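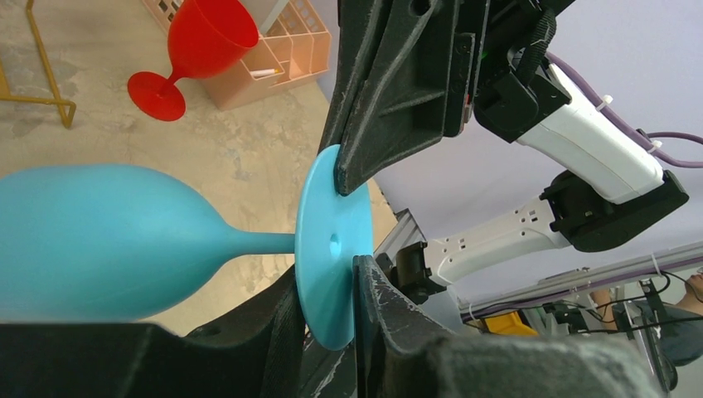 A light blue wine glass on its side.

Why does a glass ring?

Sound begins when something shakes. The shaking pushes the air next to it, and that air pushes the air beyond. When the push reaches your ear, you hear it.

Tap a thin glass with a spoon and its wall bends in and out. The movement is too small and too fast to see. If the wall bends 293 times each second, you hear a note close to the D above middle C on a piano. Scientists call the number of bends per second the frequency. A higher frequency gives a higher note.

Adding water makes the note lower. The wall now has to move the water as well – this slows it down. The shape and thickness of the glass also change the note.

Plastic cups make a dull click. Plastic soaks up the shaking quickly, so the sound fades before it can ring.
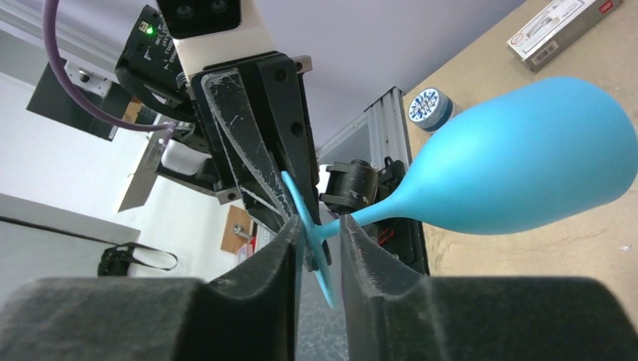
Azucena Escobedo writes that her class put water in 6 glasses and the fullest one made the lowest note. She asks if milk would do the same.

It would. Milk is slightly heavier than water, so the note should drop a tiny bit more. Most ears will not hear the difference.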